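# Wilia Tabletop Set

Flarora, October 9, 2019

Wilia is a small collection of notes and pictures about ordinary work surfaces and what ends up on them. It has 3591 entries in 70 folders. The original plan called the surfaces "clean." I never believed that label and it was dropped in version 2.

## What counts as a mark

Pale tabletops get the most arguments. A light surface shows every dark speck, and people reading the notes tend to decide that it must be dirtier than a dark one. Maybe it is. The entries can't settle that, and I would be wary of any score that says they can. We use the word "speckled" and leave it there.
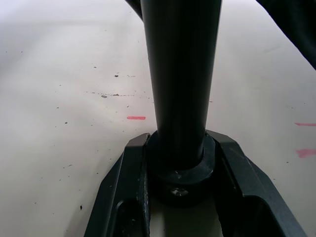
Dust and scratches are tagged separately, at least on paper. In practice the two tags get mixed up on black parts, where a small pale fleck could be either one. If you plan to count scratches with this set, check the tags yourself first.

## Fields

- `surface`: light, dark or mixed
- `specks`: none, few, many
- `wear`: 0 to 5, judged by eye
- `note`: free text, often blank

The `wear` field is the weakest of these. A 3 in the early folders looks a lot like a 2 in the later ones. I left the old values alone.

## Known problems

Light falls unevenly on many of the tables, so "gray" in a note may only mean shade. Don't use `surface` for color matching.

Related
- Jemal: shelf and drawer notes
- Praven: worn handles
- Wilia change log, February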